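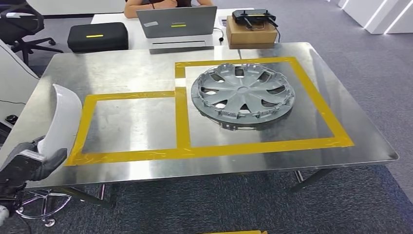

Check the spare before you check anything else, one reader wrote to me after the last version of this list went up, and please move it out from the very bottom where you've buried it. Okay, fair! It's item 1 now. I've had the same list going for the old wagon for years, and it gets longer every time something goes wrong on the road up to Stunau. I ran through the whole thing again on Tuesday, January 12, 2021, in the driveway, in two pairs of socks, and the comments under each item are from that day unless I say otherwise.

Winter car check, my version
Odometer since last check: 3,519 miles
Next long drive: Stunau and back, 147 miles each way

1. Spare tire, jack, lug wrench
Result: OK, after some pumping
The spare was soft. Not flat, but I pushed on it with my thumb and it pushed back a lot less than I wanted. I put air in it from the little compressor and it was still holding when I finished the list. Jack is fine, a bit of surface rust on the screw, so it got a squirt of oil. The lug wrench was under the passenger seat, where I must have put it in the fall (no idea what I was doing).

2. Tires, pressure
Result: OK
Do this one cold, before you've driven anywhere. All four were low, which they always are after a cold week. Go by the sticker on the door jamb. The number on the side of the tire is the maximum and you don't want that one.

3. Tires, tread and sidewalls
Result: OK, watch left front
I use a coin for a quick look and then a proper depth gauge, the cheap kind with the plunger. Turn the steering wheel all the way over so you can see the inside edge of the front ones. Left front is wearing more on the inside than it should. I had the alignment done at Hokitis in December and I'd like to think this wear is from before that, but I wrote down the depth so I can compare next time.

4. Lug nuts and wheel covers
Result: OK
Wheel covers off, all nuts checked with the torque wrench, covers back on. Line up the valve stem with the notch first or you'll be doing it twice. I go around each cover with the heel of my hand, and if one clicks on too easily I look at the clips on the back. I lost one on Lemieux Road a couple of winters ago and never did find it, so now I give each one a good tug before I call it done. Some people tell me they zip-tie theirs. Go for it if you don't mind cutting ties in a snowbank when you get a flat.

5. Lights, all of them
Result: FAIL, fixed same day
Right rear side marker was out. You really do need a second person for the brake lights, or a garage door to back up to - I used the garage door. Headlight lenses are getting cloudy again and I'll polish them when it's warmer. Don't forget the license plate light, which is the one I got pulled over for once.

6. Wipers and washer fluid
Result: OK
New blades on the front. Rear blade is original as far as I can tell and it smears, but it smears evenly, so it stays another month. Washer tank is full of Truvusine winter mix. Run the washers until you smell the winter stuff coming out, or you've still got summer fluid sitting in the lines and it will freeze on you. Ask me how I know.

7. Battery
Result: OK
It's rated at 700 cold cranking amps and the tester seemed happy with it. Terminals had some white crust, so I brushed them off with baking soda and water and dried them with a rag. Wiggle each clamp by hand. If it turns at all, tighten it. Gloves and glasses for this one, please, even if it only takes you two minutes.

8. Belts and hoses
Result: OK
Engine off, key in your pocket. Squeeze the upper radiator hose and it should feel firm and springy. Mine does. There's a faint squeak from the belt on cold starts that goes away before I'm out of the driveway, so it goes in the notebook and that's as far as I'm taking it for now.

9. Coolant and oil
Result: OK, topped up oil
Took a little less than half a quart. Coolant strength tested with the floating-ball thing, plenty of margin. Never open the radiator cap on a warm engine.

10. Brakes
Result: OK by feel
I'm not pulling wheels in January, sorry. I do three stops in the empty lot by the hardware store, one gentle, one normal, one hard, and listen for grinding and feel for pulling. Parking brake held on the slope at the end of our street. Fluid was between the lines.

11. Heater and defroster
Result: OK
Fan works on every speed, even two, which took most of last year off. Rear window cleared evenly. If you've got stripes that stay foggy, you have a broken grid line and there's a paint kit for it.

12. What's in the back
Result: needs work
My weak spot every year. On the list are a shovel, a blanket, jumper cables, a flashlight with batteries that work, a bag of sand, water, something to eat, and a real coat for each person in the car. I mean a coat you could stand outside in for an hour. 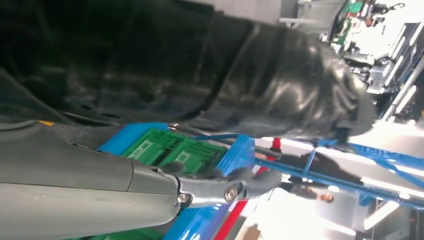
I also want hats and gloves in there, and this time the gloves have to be ones you can turn a wrench in. The fuzzy ones from last year were useless. The flashlight was dead, of course. The snack bars were from a time I'd rather not think about and went in the trash. I've started keeping all of it in one bin with a lid that shuts, so it doesn't roll around and get picked at on grocery runs.

13. Papers
Result: OK
Registration, insurance card, and the owner's manual, all 146 pages of it, back in the glove box where it belongs. I've marked the fuse page and the jacking points with sticky flags. You'd be amazed how hard it is to find the fuse page in the dark!

Still open
Side marker: done, but the socket looks a bit green, check again before Stunau.
Left front tread: measure again after the trip.
Rear wiper blade: buy one.
Flashlight batteries: buy two packs and leave one in the bin.

A few of you asked if you can print this and change it. Sure, please do, and cross out whatever your car doesn't have. If you drive something newer with no spare at all, put the sealant kit in as item 1 and look at the expiration date on the bottle. I'm still arguing with myself over whether tire chains should get their own line, so tell me if you carry them and how long it takes you to get them on.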